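Chapter 7
Trays, Wet Areas and the Sorting of Small Parts

7.1 Scope

A tray is the smallest unit of storage treated in this book. It holds items that are in use or waiting to be put away, and it moves with them. This chapter covers the choice of tray, its position on the counter and the grouping of what it carries. Drawer inserts are left to Chapter 12.

7.2 Rim and floor

Two features decide whether a tray suits small parts. The rim must be high enough to stop a rolling piece. The floor should have some texture, as a smooth floor lets light items slide when the tray is lifted. In the Kassab workshop trials, Ulla Nygård moved loaded trays over a distance of 12 meters and recorded 108 shifts of position on smooth floors. Cylinders laid on their sides accounted for most of them.

7.3 Trays beside a sink

Counter space next to a sink is often the only space free. Mixed loads placed there should be sorted by how well each item tolerates water: cloth first, then unsealed wood, then anything with a switch or contact inside. Crumbs and grit also collect on a textured floor — empty and wipe the tray before reloading it. 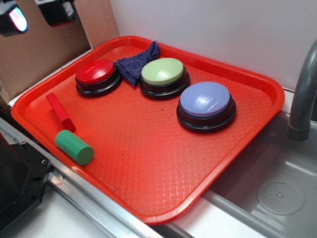
Figure 7.1 Mixed load on a textured tray near a sink: three push buttons, two wooden blocks and a folded cloth.

The load in Figure 7.1 falls into three groups under this rule. The blocks differ in shape, and the cylinder should be stood on end or set against the rim before the tray is carried. Section 7.4 gives the procedure for trays of up to 300 mm in width.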